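4.3 Placing a taped bouquet in a tall vase

This section applies to hand-tied bouquets whose stems are already bound with floral tape, and to narrow cylinder vases in the Lorura metallic range. For loose stems, see section 4.2.

Before you start

Wipe the tabletop and let it dry. Grit under the base scratches both the wood and the metallic finish. Fill the vase with 700 ml of water and add 2 g of Grunik flower food. Stir until clear.

Caution: Do not fill the vase after the bouquet is in place. A tall, narrow vase tips easily once the flower heads are above the rim.

Preparing the bouquet

1. Lay the bouquet on its side with the taped stems fully supported by the table. Large blooms such as roses may extend past the edge, where they will not be flattened.

2. Check the tape along its full length. Press down any lifted ends.

3. Trim the stem ends below the tape. If the tape covers the ends, cut through tape and stems together. 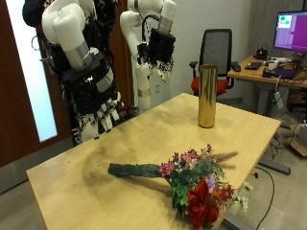 4. Hold the bundle just under the lowest leaves. Do not lift by the flower heads or by dried grass plumes, which shed when gripped.

5. Bring the bundle upright over the vase and lower it straight down. Steady the vase with the other hand.

6. Turn the bouquet until the roses face the viewing side, then release it slowly.

Note: If the bundle binds at the rim, withdraw it and remove one turn of tape – do not force it. Scratches inside the rim are not covered by the Lorura finish guarantee.

Position and care

Keep the vase at least 11 cm from any table edge. Change the water every 2 days. Remove the bouquet first, and dry the outside of the vase before setting it back on bare wood.

Replacement floral tape (dark green, 11 mm) is listed under Accessories in section 7.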